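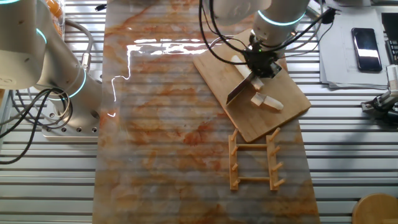 What do you eat on a two-day food trail when half the farm stands only open in the morning? You eat early, you pack a cooler, and you let the trail pass do the planning for you.

Home Trails Passes & Gear Stories Contact

3 min read

The Lesent Trail Pass and Cooler Kit

I put this kit together after my third summer of driving the back roads between Skurnport and the Jemitz valley with a trunk full of melting cheese. I love that drive. I have eaten more smoked trout in gravel parking lots than I care to admit (and one very good plum dumpling on the hood of the car, in the rain), but I was always missing things. A bakery would be sold out by 11, or the creamery would be closed for haymaking, or I'd find the cider place when I was too full to care.

So the pass is the thing I wanted back then. It's a folded card that fits in a glove box and gets you a tasting at 12 stops along the trail - bakeries, two smokehouses, a honey farm, the creamery at Kodikara, and a diner that does a rhubarb pie I would drive all night for. You hand it over, they punch it, you eat. It's good from April until the end of October, and you can spread the stops over as many trips as you like.

The cooler is a soft one with a shoulder strap, and it folds flat when it's empty. I went back and forth on hard coolers for ages! They keep ice longer, sure, but try carrying one down to the Skurnport dock with a coffee in your other hand. This one holds a whole trout, a wheel of the small Kodikara cheese and a few jars without squashing anything. Put the jars in first. The zipper is a bit stiff for the first week and then it loosens up.

What comes in the kit

One trail pass, good for 2 people
One soft cooler with strap
Two ice packs
A paper map with opening hours and the gravel roads marked

About the map: please use it. Phones drop out past the Jemitz bridge and don't come back until you can smell the smokehouse. The full loop is 300 miles if you do every stop, and I'd split that over a weekend with a night in Kodikara, where the inn will put your ice packs in their freezer if you ask at the desk before supper.

A few things people write to me about. The pass covers tastings, so a full lunch at the diner is extra. Kids under 12 share with you and don't need their own card. Dogs are fine at most of the farms but not at the creamery, and the honey farm would like you to keep them in the car. If you lose the pass, send me a note with your order name and I'll mail a new one, minus the stops you've already been to.

Kits ship from Skurnport, and you can also pick one up at the Lesent shop by the ferry landing - we open at 11.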